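3.2 Workcell construction

The cell was built over 12 evenings in a shared workshop in Brundham, using hand tools and one drill press. Both arms are mounted on a single black aluminum extrusion across the front edge of the table. In an earlier version, called Julteo, each arm had its own clamp, and the distance between the bases drifted by up to 3 mm in a week of use. The common rail removed this drift, and we did not need to recalibrate between sessions in October.

Wiring is left exposed near the bases so that a board can be swapped without taking an arm off. A slotted cable duct runs below the rail. Printed panels close the left, back and right sides and hide the rest of the workshop from the wrist cameras. The total cost, without the arms, was 900 dollars.

For the sorting task, clear rulers and set squares are used as the objects. They are thin and transparent, and their outlines are faint against the marble pattern of the tabletop. Other items stay on the table during trials as clutter.
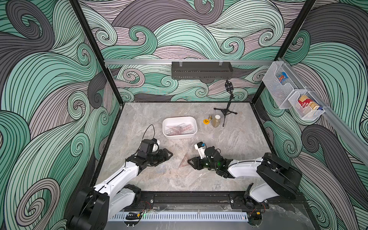 Figure 3. The two-arm cell with a ruler and a set square on the tabletop and further pieces in the white bin.

Each trial ends when the operator stops it or after 10 minutes. Grasp settings are given in Section 3.3.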